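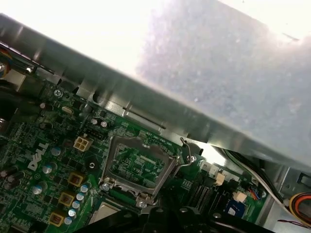
Do-yoon Yook

Wanted: people who will take apart old office desktops and tell me the truth about it

Strobel is looking for 4 bench testers, starting in January. The work is part-time, 2 afternoons a week, at our shop behind the Nendari building. I'm writing this ad myself since the last one promised "an exciting journey in sustainable computing" and brought in people who had never held a screwdriver.

We buy retired desktops by the pallet. The current lot is 2,118 machines, and the seller swears every one of them is "tested working." I have heard that before. Your job is to open the case, look at the board, check the processor socket under good light, check the memory slots, and write down what you find. If a contact looks off, it gets a note. If you aren't sure, it also gets a note, and the note says you aren't sure.

I don't believe in instinct, golden hands or people who can hear a bad capacitor. I don't much believe in certificates either. If you have one, fine, bring it, and then show me how you close a load plate on an empty socket without wrecking anything. Bring your own driver if you're fussy about drivers. I am. 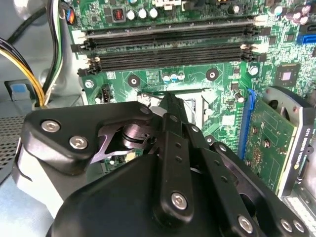

Desktop board on the bench, both memory slots empty.

What you need: steady hands, decent close-up eyesight (glasses are fine), and handwriting another person can read. Knowing an inductor from a capacitor helps. We can teach that. We have had less luck teaching people to put the screws back.

What you don't need: a degree, a portfolio, or a paragraph on your passion for hardware. Several of those arrive with every ad and they all sound like the same person wrote them.

The trial is one afternoon and it's paid. You get a stack of desktops, some with faults we already know about and some we think are clean. I want to see your sheets afterward. A tester who passes everything worries me more than one who's slow.

We log everything in Wedness, and yes, it's as clunky as you may have heard. Hudonix handles payroll, so pay questions go to them after you're hired and to me before.

Shifts run 1 p.m. to 5 p.m. The bench is shared, so clear your end before you go.

To apply, send me no more than 40 words on the last thing you took apart and whether it went back together. No resume at this stage. Ask for Do-yoon at the front counter if you'd rather hand it in on paper.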